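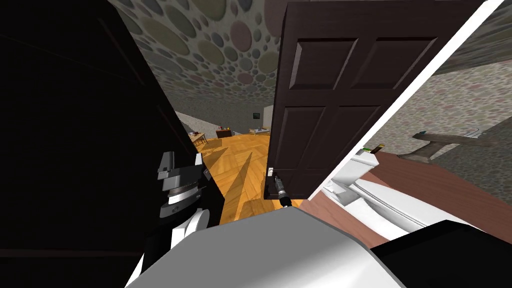

Section 4: Adjusting and maintaining hinged internal doors

This section covers panelled and flush internal doors hung on Tirkholm adjustable hinges. It applies to single doors and to pairs. Fire doors, external doors and sliding doors are covered in separate guides and must not be adjusted by the method given below.

4.1 Before you start

Read the whole section before loosening any screw. Allow newly fitted doors to stand in the heated room for 12 days before making final adjustments. Timber moves during this period and an early adjustment will usually have to be repeated.

You will need:
4 mm hex key (supplied with the hinges)
Cross-head screwdriver, hand-operated
Two flat wedges
Spirit level
Pencil and steel rule
Dry cloth

CAUTION: A panelled door in solid timber is heavy. Support it on wedges whenever a hinge screw is loosened. Keep fingers out of the hinge side.

CAUTION: Do not use a powered driver on the adjusting screws. The threads are fine and will strip.

4.2 Checking the gaps

1. Close the door until the latch engages.
2. Measure the gap at the head of the frame, at both ends.
3. Measure the gap on the latch side at the top, at handle height and near the floor.
4. Measure the gap on the hinge side at each hinge.
5. Write the readings on the record card at the back of this guide.

The gap at the head and sides should be even along its length. A gap that tapers from top to bottom on the latch side shows that the door has dropped or that the frame is out of plumb. Check the frame with the spirit level first. If the frame is out of plumb, correct it as described in Section 3 and measure again.

4.3 Sideways adjustment

1. Open the door to a right angle and place a wedge under the latch side.
2. Remove the cover caps from all hinges.
3. Turn the side screw (marked S) on the top hinge by a quarter turn. Clockwise moves the door towards the hinge side.
4. Remove the wedge, close the door and measure again.
5. Repeat until the gap is even. Adjust the middle hinge last.

Note: The side screw has a total travel of four full turns. If the gap is still uneven at the end of the travel, return the screw to its mid position and pack the hinge leaf.

4.4 Height adjustment

1. Wedge the door on both sides of its centre line.
2. Loosen the locking screw (marked L) on every hinge by one turn.
3. Turn the height screw (marked H) on the bottom hinge until the door stands at the required height.
4. Bring the remaining height screws up until they just take the load.
5. Tighten all locking screws and remove the wedges.

The clearance under the door must suit the finished floor. On wood block and herringbone floors, check the clearance through the full swing, as these floors are seldom level from wall to wall. Where a floor is to be sanded or relaid, leave the height adjustment until that work is complete.

4.5 Latch and handle

1. With the door ajar, press the handle fully down and release it. The latch bolt must spring out to its full length.
2. Close the door slowly. If the latch rubs on the striking plate, mark the point of contact in pencil.
3. Loosen the plate, move it to suit and retighten.
4. Check the grub screw under the handle neck. Tighten by hand only.

Handles from the Skumby range have a left and a right spring. Fitting the wrong one will cause the handle to droop.

4.6 Routine care

Wipe the hinges with a dry cloth each March and apply one drop of light oil to each pin. Do not oil the latch; use dry graphite. Clean dark stained and painted panels with a damp cloth and dry them at once, paying attention to the recesses, where water collects.

Spare cover caps are ordered under part number 1901, in packs of 18.

Continue with Section 5, Door stops and closers.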